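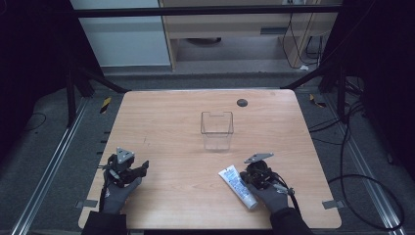
Flernanari: a small germination diary in spreadsheet form

Flernanari is my record of what I sowed, when I sowed it and what came up. It started as pencil scribbles on the backs of seed packets and is now three CSV files and a folder of notes. I garden in Brernville, which is windy, and on clay, which is worse, so please read everything with that in mind.

There are 111 sowings in the main file. A sowing means one variety, one container or patch of ground, one go. If I sowed the same lettuce twice in a spring, that's two rows, and if I chucked the leftover rocket in with the spinach (I did, more than once) it's one row with a grumpy comment next to it.

What's in the folder

sowings.csv is the main one and probably the only one you want.
varieties.csv has the proper name of each variety, my name for it, and where the seed came from.
weather.csv is the temperature on my back step, first thing in the morning and again at tea time. It has holes in it. I go on holiday.
notes/ is a heap of text files, typed up from the packets and left more or less as I wrote them, swearing included.

The columns in sowings.csv

id: a plain number. Numbers get skipped where I deleted a duplicate, and I didn't renumber.
variety: matches the short name in varieties.csv.
month: the month I sowed it. The early packets only ever said things like "March, cold", so I've kept the whole lot to months to match.
where: windowsill, shed, cold frame or ground.
mix: what it was sown in. See below, it's a bit of a saga.
sown: how many seeds went in. Blank for carrots and poppies, life is short.
up: how many seedlings I could see on the last day I looked.
first_up: days from sowing to the first green thing.
age: how old the seed was in years, going by the packet. Home-saved seed counts from the autumn I saved it.
comment: whatever I felt like saying.

A blank means I don't know. A zero means I looked and there was nothing there, and there are a fair few of those under parsnips.

The mix saga

For the first two seasons I used Maltus seed compost for everything, straight out of the bag. Then the shop stopped stocking it and I went over to my own sieved leaf mould with a bit of sand. I'd love to tell you which is better, but the change came at the same time as my new cold frame, so the two are completely tangled up. If you try to compare "maltus" with "leafmould" in the mix column you are mostly comparing a rotten old window propped on bricks with a frame that has a lid. I've marked the 10 sowings where I used both mixes side by side, same seed and same shelf, by putting "pair" in the comment. Those are worth a look if you like that sort of thing!

Where the seed came from

Mostly the Haugland seed swap, which I go to every spring with far too many runner beans and come home from with things I can't pronounce. There are 27 varieties in the list. A good half of those arrived in folded paper with a name in biro, so the names are only as good as somebody's handwriting. "Haugland Black" is definitely a climbing bean. "Haugland Early" might be a pea or might be two peas, as the flowers came up in different colours. I've left it as one variety for now and grumbled in the notes.

Things I'd be careful about

I check seedlings over breakfast, so first_up is in whole days and a bit generous to the slow ones. When I'm away the count is done when I get back, and the comment says "away".

Mice. There are 7 rows with "mice" in the comment, all peas and broad beans in the shed, and the number in "up" for those tells you about mice. I'd drop them from any averages.

I sow more of what I like eating. Tomatoes and beans are well covered, swede gets one row and it was an unhappy one. Nothing here was planned as an experiment, it's just what a greedy person with a cold frame got up to, and the old seed in particular is seed I already half suspected was dead.

The back-step thermometer gets the sun in the afternoon from May onwards. Morning readings are fine. The tea time ones in summer are silly.

Using it

It opens in any spreadsheet. Dates won't get mangled, there aren't any, but do tell your program that id is text or it may try to be clever. Commas inside comments are in double quotes. I've tried to catch them all and there's bound to be one I missed.

Do what you like with the files: copy them, chart them, use them to teach somebody what a scatter plot is. A mention of Flernanari would be nice. If you have germination notes of your own in the same sort of shape I'd be very happy to have them alongside mine, in their own file, with your own muddles left in.

Still to do

Type up the last shoebox of packets, mostly squash.
Split the windowsill into the warm one and the draughty one.
Ask at the next swap about those peas.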